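Open Day at the Tumine Paper Mill

In August I visited the old paper mill in Tumine, which opens its doors to the public once a year. The bus from Bitau takes 13 minutes and stops in front of the gate.

Our guide was Colette Pruvost. She worked at the mill for many years and she knows every valve by its sound. First she showed us the pulp room, where the noise is very strong, and then the drying hall. One roll of paper weighs 800 kilos. I asked if I may touch it, and she said yes, but only with clean hands.

The visit ended at 4 p.m. and I bought two notebooks in the small shop.

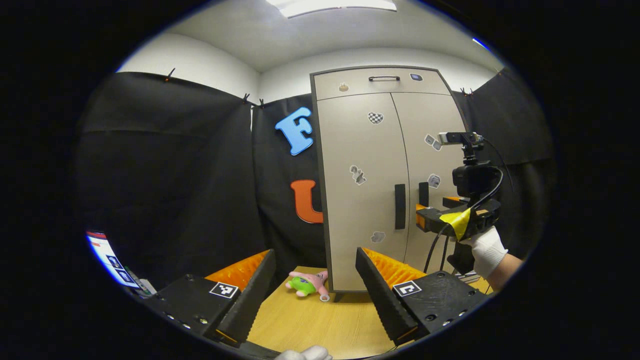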